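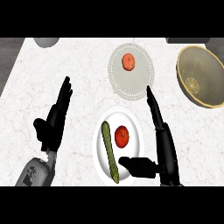
Skyrme Kitchen Tasks – data card

Version notes for the December release

Summary

Skyrme is a set of simulated kitchen chores for two-armed robots with multi-fingered hands. It was built at Ilgate to measure how far current control policies can get with work that most people do without thinking: moving food between plates, clearing a worktop, putting crockery back where it belongs. All episodes are rendered. No real kitchen was used.

Contents

The release holds 41 tasks. Each has 100 training episodes and 20 held-out starting layouts. An episode consists of one head-height video stream, joint positions for both arms and hands, and a short written instruction. Typical objects are plates, bowls, tomatoes and cucumbers. Worktop finishes, including the white marble one, are swapped between episodes, as are plate designs.

Video is stored with black bands at top and bottom. Crop these before training if your model expects a full picture. Loaders written for the earlier Stonari set will not do this for you.

Scoring

A task counts as done when every named object rests on its target and both hands are clear of it. Partial credit is not given. Each run stops after 500 control steps, whether or not the hands have started to move.

What the baseline can and cannot do

The Sarnent baseline handles single-object transfers fairly well. It does poorly when two items share a plate and only one has to go. The usual faults are a thumb catching the second item on the way in, and a round item rolling on release. Two-handed tasks are weaker still – the arms tend to wait for each other.

We would not read these results as evidence that a machine is ready for a household kitchen. Contact between fingers and soft food is simplified, fruit and vegetables do not bruise, and nothing is ever slippery.

Known problems

Objects near the edge of the view may be only partly visible at the start of an episode. Some instructions say "the tomato" when there is more than one on the worktop. These have been left in, and are flagged "ambiguous" in the task file.

Licence

Free for research and teaching. Ask Ilgate before any commercial use.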